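Branwen Nicholas
Sep 10, 2023

1/ People keep sending me the same question in different hats, so I am going to answer it in one thread and then go do my own laundry. The question is: can a machine do my chores yet. The short answer is that depends how you feel about your chores.

2/ Background for new people. I ran the floor of a uniform rental laundry for nine years. Shirts, aprons, shop coats, the blue towels mechanics use. I have folded more T-shirts than most of you have owned. I now write about warehouse equipment, a job with better chairs.

3/ In that laundry we had a folding machine the size of a minivan. It did 800 pieces an hour, and it did them beautifully, provided a human being stood at the front and fed each one in flat, collar first, right side up. The brochure called this "automatic."

4/ So when somebody tells me folding has been automated since forever, yes, sure. The fold is the easy bit. You can do it with a board and a hinge. What you pay people for is the ten seconds before the fold, when the shirt is a wad and has to be turned into a rectangle.

5/ Which brings us to two arms and one green T-shirt.

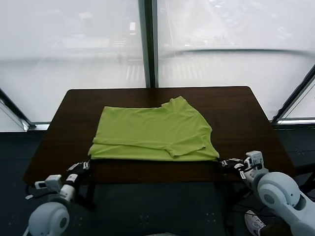 6/ My old supervisor had a test for new hires. She dropped a shirt on the table in front of you and watched your hands. If you went for the middle, you got the towel station. If you went looking for a corner, you got a second shirt. I have never heard a better description of the whole technical problem, and she got there with no grant money.

7/ A corner on a T-shirt is a slippery idea. The hem has two, fine. The shoulders sort of have two. Each sleeve brings its own, and they like to hide under the body. A box keeps its corners where it left them. A shirt hands you different ones every time you let go.

8/ I say this because a vendor I won't be rude about (hi, Prokico) sent me a spec sheet in June that listed gripping force, reach, payload and repeatability to a fraction of a millimeter. Repeatability! On knitwear! The shirt has no intention of repeating anything.

9/ Friend at a hotel group asked whether she should hold off replacing a folder operator until "the arms" are ready. I told her to hire the operator. Then I told her to pay the operator more, and we haven't discussed it since.

10/ Someone always asks about speed. I timed myself last night at the kitchen counter with a basket of the family's clean stuff. 67 pieces, a podcast going, one argument about whose sock that was. I was done before the podcast was. I'm rusty and I was not trying.

11/ The speed thing bothers me less than it bothers other people, though. My dishwasher takes over two hours to do what I could do in fifteen minutes, and I love it like a relative. If a machine wants to spend all night on one basket while I sleep, it can take its time with every single hem.

12/ What I can't live with is babysitting. A slow machine I can leave alone is an appliance. A slow machine I have to stand next to is a trainee, and I've had trainees, and at least they brought donuts.

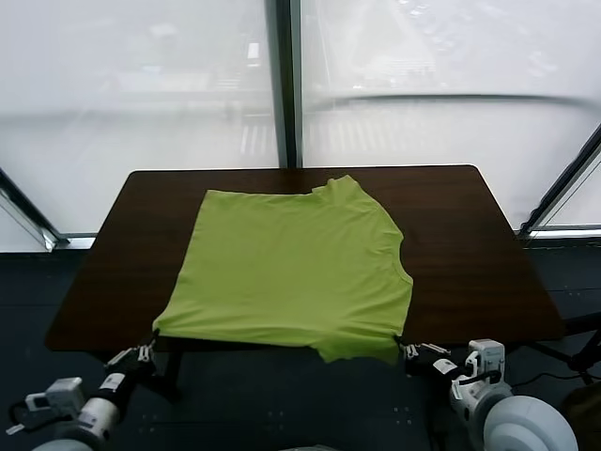 13/ Laying out is where I'd judge any folder, human or otherwise. On our floor you squared the body first and dealt with sleeves second, and you used the table edge as your ruler. It's a good habit with one catch, namely that the edge is also where things start to slide. Look at that lower sleeve, hanging over the side toward the floor, while the body of the shirt is smoothed out nicely and a gripper has hold of each lower corner. I'd have marked a new hire down for the sleeve and up for the grip. Corners, see. My supervisor would have reached for a second shirt.

14/ Also, gravity is a perfectly good coworker. Half of what looks like skill at a folding table is letting a bit of cloth hang until it straightens itself. I don't care if a machine knows that or just blunders into it. I blundered into it.

15/ Things I'd want to see before I believed in a household version:
a fitted sheet
a kid's hoodie with one sleeve inside out
black leggings on a dark table
a bra
a basket where the last item is a dog toy

16/ The replies are already telling me the fitted sheet is unfair because people can't do it either. Correct. That is why I want to buy the machine.

17/ Shop floors will get there before houses, for boring reasons. A plant can give it one kind of garment, one table at one height and decent light, all day. My house offers it a duvet cover with a fork in it. Norðdahl, who make the sorting line we used to have, figured this out long ago and have never once tried to sell me anything for my bedroom. I respect that in a company.

18/ Skisora's pitch deck has a slide saying the average household folds 2148 garments a year. No source. I'd like to meet this household. In mine we fold perhaps half of what we wash, and the rest lives on The Chair.

19/ And that's my real worry about the home market. You aren't competing with me folding. You're competing with me not folding, a system with zero upfront cost and excellent uptime.

20/ A reader wants to know if I'd buy one at the price Wistberg floated for their countertop thing. No. For that money I could replace every shirt in the house when it wrinkled and still get a weekend at the lake.

21/ Would I rent one by the month, though? Ask me after the hoodie.

22/ Where I've landed, for the people who scroll to the end: T-shirts on a clean table, somebody else's electricity, I'm interested. Whole basket, no help, mixed family, wake me up.

23/ Dryer just buzzed. It's all towels, thank God. Straight to the middle.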